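I went to the Warkex open day for the sandwiches, more or less. My sister-in-law had a spare place, it was a Wednesday, I'd finished early, and the invitation said "light lunch". I don't work in anything to do with robots. I run the alterations counter at a dry cleaner's and I've spent most of my grown-up life with other people's clothes in my hands, so I suppose I had opinions before I got through the door. Then I stayed until they were stacking the chairs, and I've been boring everyone about it since.

Warkex has the upstairs of the old Hawthorne building, past the tile warehouse. You sign in, you get a sticker with your name on it, and you're put into a group. Ours was a retired couple, two lads from the college, a man in a very good coat who was from Clanmont (they do the linen for hotels, and he was clearly there to buy something or to be talked out of it), and me. We were given to an engineer called Eylül Gündoğdu, who had a cold and apologised for it every few minutes, and who I would happily have listened to all week.

The first stop was the one they'd obviously spent the money on. A big arm, lots of lights, boxes going from one belt to another at a terrific lick. Everybody filmed it. It did 600 boxes an hour, we were told, and I'm sure it did, and I'm sure it's worth every penny to whoever needs 600 boxes an hour moved from left to right. I'd stopped looking after a minute or so. It's a box. It's the same box as the last one. The retired chap asked a long question about the motors and I looked at my phone.

Then we went down the corridor to the cloth room, and that was that, I was sold.

I'd better say what they're up to in there, because I'd got it all wrong beforehand. I was expecting an arm folding shirts. What you get is people. They sit or stand at a table holding a gripper by hand, a thing with black fingers and a camera on it, and they do ordinary jobs with it: pick this up, put it there, fold that over. The camera sees what the fingers are doing, and all of it gets saved, and later on a robot with the same sort of fingers is supposed to learn from it. So the teaching is done by a person, at a person's speed, with a person's muddles left in. Eylül said the muddles are some of the best bits. If you drop a sock and have another go, the robot gets to see what another go looks like.

I loved that. I've trained four Saturday girls and one Saturday boy, and you can't tell anyone how to hold slippery lining. You can say "not so tight" until you're blue. They've got to watch you do it, then watch you get it wrong and put it right, and then at some point their hands just know. 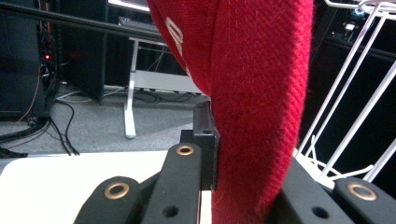

Knitwear is a pig, by the way. I said so out loud and Eylül laughed and then had a coughing fit. With a woven cotton you pinch it and you more or less know where the rest of it's going to be. With a knit you pinch one bit and the rest slumps off and does what it fancies. It stretches where you've got hold of it and nowhere else. It has a front and a back and an inside and an outside, and once it's hanging in folds even I have to stop and think which is which. Anyone who has ever tried to find the opening of a thick sock in a dark bedroom will know what I mean.

And these fingers can't feel it! That was the thing I kept coming back to. When I pick up a jumper I know before it's off the counter if it's wool or that acrylic stuff that squeaks, and I know if there's one layer between my finger and thumb or two. The gripper is going on looks. The man from Clanmont asked whether they could put feeling in, and Eylül said there are people working on that and it's dear and it breaks, and for the time being they'd rather see how far they could get with a camera and a lot of patience. She said they'd gathered 322 sessions on soft things alone since the spring. I asked how long a session was and she said "until your wrist goes", which I took to be a joke, and then I saw one of the operators shaking his hand out and wasn't so sure.

They let us have a try. The college lads went first and were brilliant at it straight off, I think because they've grown up with a controller in their hands. The retired lady was very good too. I was dreadful. Me! I couldn't pick up a flannel. I kept going in from the top, like you would with your hand, and the fingers just pushed it along the table in front of them like a little snowplough. The trick is to come in low and go for an edge, and I *know* about edges, edges are my living, but my hand wanted to do what it's always done. It took me eleven goes. Eylül was very sweet about it and said they'd be keeping all eleven.

So there's my wrecked flannel, going into the great big pot with everyone else's, and some machine in some laundry may one day come in from the top and push a flannel along a table because of me. I did feel a bit proud.

Now, the opinion, because I've been building up to one.

I think they've got their open day the wrong way round. The big arm and its boxes is the bit that goes on the leaflet, and it's the bit that people like me walk away from thinking, well, that's clever, and that's someone's job gone, and what's for lunch. The cloth room has chairs that don't match and cold tea on the windowsill and it's where you find out how hard the thing is. You come out of it with a lot more respect for the machine, funnily enough, and a huge amount more for your own two hands. I'd put it first. I'd have everybody try the flannel before they were allowed anywhere near the boxes.

I'd also like them to be straighter about the numbers. At the end there was a talk in the canteen with slides, given by somebody from Likero, who are putting some of the money in, and he used the word "solved" about folding. I looked over at Eylül and she was studying her sandwich. She'd told us an hour before that on towels they were doing nicely and on anything with sleeves it was anyone's guess. That's a perfectly good thing to tell a room full of grown-ups. It made me trust her completely. "Solved" made me trust him rather less, and I don't think I was the only one, as the good coat put his hand up and asked about fitted sheets, and the answer went on for a very long time and had no fitted sheets in it.

As for jobs, I've gone back and forth. The Clanmont man told me over the crisps that he can't get people to stay on his sorting line, thirty-seven left last year and he doesn't blame them, it's hot and it's heavy and they're on their feet from six in the morning. If a machine wants to pull wet sheets apart at six in the morning, let it. I did a summer of that when I was nineteen and I didn't find it ennobling. But I notice it's always the awful jobs that get talked about at these things, and the line between an awful job and a job somebody's quite attached to isn't drawn by the person doing it. I like unpicking hems. Plenty of people would call that drudgery and offer to take it off my hands, and I'd be cross.

There's another thing that bothered me a bit on the bus home. The people holding the grippers are good at what they do, you could see it, quick and neat and careful, and all that skill is going in. I asked one of them (not Eylül, a young woman on her break) if she got anything for it later on, when the robot's out earning. She said she got paid by the hour, and it was better than the call centre, and there was parking. Fair enough. I still think if I spent a year teaching something everything my hands knew I'd want my name on it somewhere, even if it was only a little sticker on the underside.

My sister-in-law, who got me in, says I'm being romantic and that nobody puts the Saturday girl's teacher's name on a hem either. She's got a point there. But the Saturday girls do come back in and say hello.

I'd go again. They do it in the spring as well as in October, and the list for the cloth room fills up quicker than the rest, so ask for it by name when you ring. Wear something with sleeves you can push up, and go to the loo before the slides. The egg sandwiches went first, the cheese and pickle were perfectly all right, and if you end up at the flannel table, come in low and go for the edge.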